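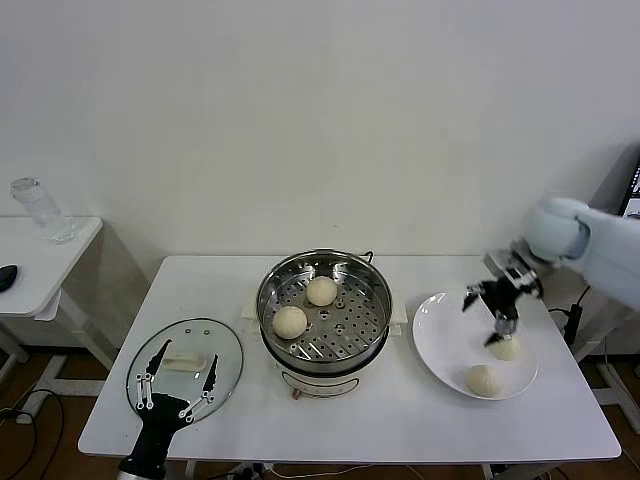

I bought the Zein electric steamer in December to replace a stack of bamboo baskets that had gone black on the bottom. I had been steaming buns in those baskets over a wok for years and liked them fine, but I was buying a new set every winter and scrubbing the wok after every batch. The Zein is a simple machine. You get a white cooker base with one small control knob low on the front, a stainless steel basket that sits on top of it, and a glass lid with a metal rim and a white handle. No timer, no screen, no beeping. It cost me 82 dollars from the Plasia store in Skaltthorpe, and I have used it three or four times a week through the winter and spring.

Setup took no time. I washed the basket and lid, wiped out the base, ran it once with plain water and threw that water out. The instruction sheet is one page, folded, and half of it is warnings. It says to fill to the line inside the base and not above it. I went above it the first week and got water bubbling up through the holes, which made the bottoms of my buns gummy. So fill to the line.

The basket is the best part. The holes are small and run in circles out from a raised spot in the middle, and the steam comes up evenly enough that I have stopped turning things halfway through. With the bamboo I always had one bun near the edge that came out a little flat. I get smooth tops on nearly every one now. The raised spot does take up room. You can't put a bun right on it or it will tip, so everything goes around it. For two people this is no trouble. I put in a couple of large buns and leave plenty of space between them, as they swell quite a bit and will stick together if they touch.

About sticking: the bare steel will grab a bun. I used squares of parchment at first, then switched to brushing a thin coat of oil on the steel, which works almost as well and doesn't leave me with wet paper to pick off. If you set dough straight on the dry metal, expect to lose some of the bottom.

From cold water the base takes 9 minutes to get to a good steam on the high setting. I usually turn it on when I start shaping, and then turn the knob down a bit once the buns are in. The knob has no numbers that mean anything to me, so I go by the sound. A steady low rumble is right. If the lid starts to rattle, it's too high. Small buns are done in 12 minutes, and the big ones want 15 or a little more. After that I shut it off and leave the lid on for a few minutes. If you open it right away the tops can wrinkle, and I don't think any steamer is going to fix that for you.

The lid is clear and you can see how the food is coming along for the first few minutes, until it fogs. After that you are mostly guessing. It has some small vent holes, and they do their job, but they are placed where the steam can catch your wrist if you reach over the wrong way. I turn the lid so the holes face the wall. The handle stays cool enough to hold with bare fingers. Water collects on the inside of the glass and will run down onto the food when you lift it, so tip the lid away from you slowly and let it drip off to the back. I have tied a dish towel around the lid the way my aunt did with her pots, and it does keep the drips off, but you have to fold the ends up over the handle and keep them well away from the base. Most days I don't bother.

The lid lies flat on the table when you take it off, and it leaves a ring of water. Keep a towel down for it. I also keep a pad under the base. The bottom gets warm, not hot enough to hurt anything in my kitchen, but I have a white table and didn't want to find out the hard way.

Now the things I don't like. The cord is too short. Mine has to sit within reach of the one outlet by the window, and I would have paid more for another foot of cord. It comes off the back and wants to curl up close to the basket, so check where it is lying before you start. The label on the front of the base is so faint that I can't read it without my glasses and a lamp. And it does not shut itself off when the water runs low, at least mine never has. I let it go nearly dry once while I was on the phone and caught it by the smell. It still works, but there's a brown patch on the inside of the base that vinegar has only partly taken off.

Cleaning is easy otherwise. The basket goes in the dishwasher with no problem. Dumplings leave some starch in the holes, and a soft brush takes care of it if you do it the same day. The base can't be put in the sink, so you have to pour it out and wipe it. Every couple of weeks I boil a little white vinegar in it to get rid of the scale. Our water is hard.

Besides buns I have done eggs, sweet potatoes, broccoli, a piece of cod on a plate, and leftover rice in a bowl. All fine. The sweet potatoes took long enough that I had to add water partway. Frozen buns from the store work straight from the freezer with a few extra minutes.

My neighbor Yao-tsung Chung has the Plulach steamer, the two-tier one, which was 109 dollars when he bought it and is 136 now. I borrowed it for a weekend when I had family over. It holds more and has a timer, and it gets going a little faster. But the trays are plastic and they had taken on a smell from whatever he cooked last, and the upper tier needed extra time to catch up with the lower one. For a family of five or six I would probably still get that one. For one or two people the Zein is enough, and it takes up less of the counter.

I'd give it four out of five. A longer cord and an automatic shutoff would have gotten it the last one. If anyone has found a second basket that fits this base, please post the size - I measured mine twice and the ones sold at Plasia are all a little too wide.

Ximena Esquivel
05/08/2019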